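Household Care 11: Cleaning Hard Surfaces in the Home
Course handout, unit 4
August 2020
By Dewanti Pattinasarany

Search this site Go
Shares 16 Comments 1

This handout goes with the fourth unit of the course and assumes you have read the unit on fabrics. It covers the hard surfaces found in kitchens, bathrooms and hallways: glazed ceramic, glass, stainless steel, sealed and unsealed stone, laminate and painted wood. Floors are dealt with in September.

1. What dirt is

For cleaning purposes, dirt falls into a few groups, and the group decides the method.

Loose dirt is dust, crumbs, hair and grit. It sits on the surface and can be lifted off dry. If you wet it first, you make a paste that is harder to remove and that can scratch when you rub it around. Dry work comes before wet work in every room.

Greasy dirt is cooking fat, skin oil and the film left by some soaps and lotions. Water alone does not move it. It needs a detergent, and warm water helps.

Mineral dirt is what hard water leaves when it dries. It is mostly calcium carbonate, often called scale or lime. Detergent does little to it. A mild acid dissolves it.

Stains are different from dirt in that the color has gone into the surface. Tea in a worn mug is a stain. Tea on a sound glaze is only dirt and will wash off.

Many real deposits are mixtures. The gray ring in a bathtub is usually soap, skin oil and calcium together. Treat the greasy part first with detergent, rinse, and then treat the mineral part with acid. If you start with the acid, the grease shields the scale and you use more product than you need to.

2. How cleaning works

Four things do the work: chemistry, heat, time and rubbing. If you cut back on one, you have to add to another. A weak product left on for longer can do the same job as a strong product wiped off at once. Most people at home use too little time and too much rubbing, and the rubbing is what wears surfaces out.

Heat has limits. Hot water on cold glass can crack it. Hot water also makes bleach break down faster and gives off more fumes, so bleach is always mixed with cool water.

3. Acid and alkaline products

You will remember the pH scale from unit 1. Seven is neutral. Vinegar and citric acid are below seven, and baking soda, washing soda and most oven cleaners are above it. Dish soap is close to neutral, which makes it the right first choice on nearly everything.

Acids are for scale and rust marks. Alkaline products are for grease and baked-on food. Mixing vinegar and baking soda gives you a lot of fizz and then a weak salt solution. The fizz can help loosen something in a drain, but the liquid that remains cleans no better than water with a little salt in it. Use one or the other.

Never mix bleach with an acid or with ammonia. Both combinations give off poisonous gas. This includes products you may not think of as acids, such as toilet bowl cleaner and some bathroom sprays. Rinse one product away fully before you use another on the same surface, and open a window.

4. Surface by surface

Glazed ceramic. The glaze is a layer of glass. It stands up to detergents, to mild acids for short periods and to diluted bleach. It does not stand up to grit. Scouring powder leaves fine scratches, the scratches hold dirt, and the surface then looks dull however often it is washed. Use a soft cloth or a nylon pad. Where the glaze has chipped, the body underneath absorbs water and will stain, and that stain cannot be cleaned out.

Glass and mirrors. Water with a drop of dish soap, then a dry lint-free cloth. Streaks come from too much soap or from a cloth that had fabric softener in its last wash. On mirrors, spray the cloth and leave the glass dry. Liquid that runs down to the lower edge gets behind the silvering and causes black spots over the years.

Stainless steel. Wipe with the grain. Avoid bleach, which pits the metal. Avoid steel wool, which leaves small pieces behind that rust and make it look as if the sink itself is rusting. Dry it after use in hard-water areas.

Stone. Find out which stone you have before you do anything. Marble, limestone and travertine contain calcium carbonate, the same material as scale, so whatever dissolves scale will also dissolve the stone. Vinegar leaves a dull mark on polished marble within minutes. Granite is more resistant, but its sealer may not be. Neutral soap and water is the rule for all of them.

Laminate. Detergent and water, a damp cloth, no soaking at the seams. Water that gets into a seam swells the board underneath, and it does not go back down.

Painted wood. Nearly dry cloth, neutral soap. Test gloss paint in a corner that is out of sight. Older matte paint will often come off on the cloth, and in that case dusting is all you can do – repainting is the next step up. In an older house, do not sand or scrape paint until it has been checked for lead.

5. Cloths

A cloth holds dirt only until it is full, and after that it spreads it. Fold a cloth in half and in half again and you have eight clean faces to work through before you rinse it. This is the habit from the course that former students mention most often.

Cotton absorbs well and can be washed very hot. Microfiber picks up fine dust and grease with little or no product, but it must be washed without fabric softener and away from cotton, which sheds lint into it. Sponges stay wet inside and grow bacteria quickly. If you use them, change them weekly.

Keep separate cloths for the toilet, for the rest of the bathroom and for the kitchen. Color coding is the simplest way. It does not matter which color goes where as long as everyone in the house knows.

6. Order of work

Top to bottom, dry before wet, clean areas before dirty ones. In a bathroom that gives:

- clear the surfaces and take out the trash
- dust the light fitting and shelves
- put product on the toilet bowl and the shower and leave it
- mirror
- sink and faucet
- shower or tub
- outside of the toilet, then the bowl
- floor, working toward the door

The waiting time for the bowl and shower is used for the mirror and sink. Anjani Nair's timing sheets from last year's group are in the shared folder if you want to compare your own.

7. Dilution

Labels are written in ratios or in milliliters. For the practical we use two standard mixes. The neutral mix is 16 milliliters of dish soap in 400 of water, in the clear bottle. The scale mix is 11 grams of citric acid in 200 milliliters of water, in the bottle with the yellow band. Add the acid to the water and swirl until it is dissolved. Write the contents and the date on each bottle before you fill it. Citric acid mix grows mold if it is kept too long, so make a small amount.

More concentrate does not mean a cleaner surface. The extra soap dries to a sticky film that catches dust, and the surface looks dirty again sooner.

8. Before the practical

Read the labels of three products you have at home and write down for each one whether it is acid, neutral or alkaline, which surfaces it warns against, and the waiting time it gives. Some labels leave out the pH. In that case work it out from the ingredients.

Bring rubber gloves that fit. Worksheets go to Aiman Tambunan.

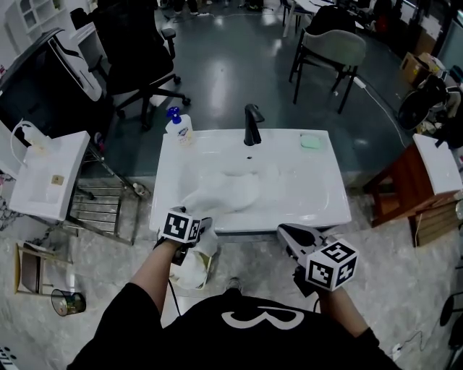 Suryani Harahap: Question on section 4. Our water is very hard and I get a white crust where the faucet meets the sink, but the faucet has a brushed finish and the maker says no acid. Would wrapping it in a cloth with plain warm water for an hour do anything, or do I have to pick it off with a plastic scraper?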